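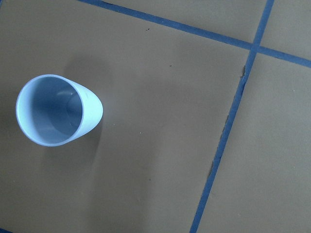
Blue plastic cup on brown paper, with blue tape for the lines.

How to make a sorting mat from paper and tape

At our house we use a mat like this for setting the table, for small games and for sorting things from the kitchen drawer. It costs very little and you can throw it away when it becomes ugly. I make a new one every January.

What you need

Brown wrapping paper (mine is from Evwood, but any plain kind is good)
Colored tape which tears by hand
Scissors
A plastic cup or another light thing for testing

Step 1. Cut the paper

Cut a piece 71 cm long. If it was on a roll, it will want to curl. Turn it over, put some books on it and leave it for 30 minutes. I use the big Mikkelsen atlas from 1991, it is heavy enough alone.

Step 2. Fix it to the table

Put the paper flat and tape down the corners first, then the sides. Pull a little with your hand, but not so strongly that the paper tears.

Step 3. Make the lines

Lay one long strip across the paper, from one side to the other. Press it from the middle to the ends. Then lay a second strip over it, so that the two strips cross. Now you have four panels. They do not need to be equal – I like to have one panel larger than the others, for cups and bowls.

If your tape makes a wave or gets narrow in some places, leave it. When you try to lift tape from paper, the brown surface comes off together with it. I ruined two mats before I learned this.

Step 4. Try it with a cup

Lay the cup on its side in the largest panel. There should be free paper on all sides of it, away from the tape. If the cup touches a line, the panel is too small for this use, and you can keep it for spoons or bottle caps.

Storing the mat

Cut the tape at the corners, do not pull it. Roll the mat with the lines outside and keep it in a dry place. Mine stands in a Teris box behind the door.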